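Cable tips from a two-arm bench build

If you have got as far as bolting a pair of small arms to a bench and making them wave at each other, congratulations, because that is a lovely evening! The trouble usually starts the week after, when something that worked fine stops working, and it is nearly always a cable. I have collected what we do at Tisau, our shared workshop, in the hope that it saves somebody a spool of wire and a bad mood.

Start with the rail. We put both arms on a single length of aluminum extrusion along the front of the table, each on its own black plate, and I would do it that way again. You can loosen a plate, slide it over a little, snug it back down, and the two arms stay in line with each other. Put a pencil mark on the rail before you loosen anything (I forget this every time).

Leave far more slack at the wrist than looks decent. Move the joint by hand to both ends of its travel, with the power off, and watch the cable the whole way. If it goes straight at any point, it is too short. A big silly loop standing up over the gripper is fine — it will look untidy and it will last.

Tie the cable to the long straight parts and leave the joints alone. A tie right on the elbow is where ours broke in February, inside the jacket where you couldn't see it, and Maksym Kuzmenko and I spent 18 days blaming the software. Small ties, pulled just tight enough that the cable can still be nudged along with a fingertip. 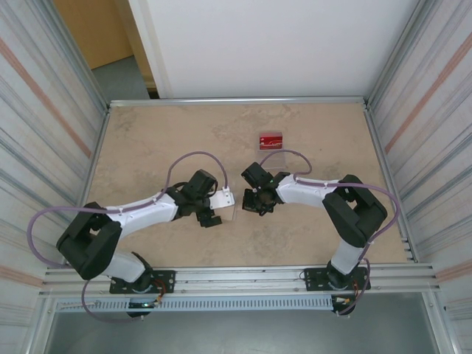 Raili Oksanen wrote in to say she gave up on plastic ties altogether and uses narrow hook-and-loop strips, which she can open and close as often as she likes while she is still working out the length. She swaps them for ties only at the very end, and she thinks the strips are kinder to a soft jacket. Her other suggestion was to run the cable on the outside of the elbow, so that the arms can't catch each other's loops when they meet in the middle.

I like the hook-and-loop idea very much and have bought a roll. The outside-of-the-elbow advice I can second with feeling.

Slotted duct is worth the money. A length of it under the front rail swallows the power leads, and you can bring a wire out through whichever slot is nearest. Don't fill it to the top or the lid will pop off in the night and frighten you.

For practice pieces, pick something light that you don't mind seeing dropped. A little card stood upright in a clear acrylic holder makes a good first target, though clear acrylic is hard to spot from across the bench, so go slowly on the first approach.

Label both ends of every cable, even if there are only 2 of them. Masking tape will do.

Posted 12 June 2018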